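Why a Paper Cup Rolls in a Circle
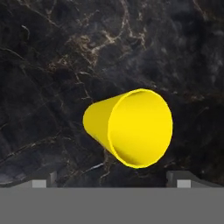 A yellow cup. One end is wider than the other.

A can has two ends of the same size, so on a flat floor it rolls straight. A cup with one wide end and one narrow end does something else.

Each time the cup turns once, its wide rim covers more ground than its narrow base. Both ends are joined, so the cup swings around toward the narrow side. Its path is a circle.

The shape is called a truncated cone – a cone with the tip removed. If the sides were extended to a point, that point would mark the center of the circle.

Try it: lay a cup on its side and push it gently. Then try one with steeper sides. Its circle will be smaller.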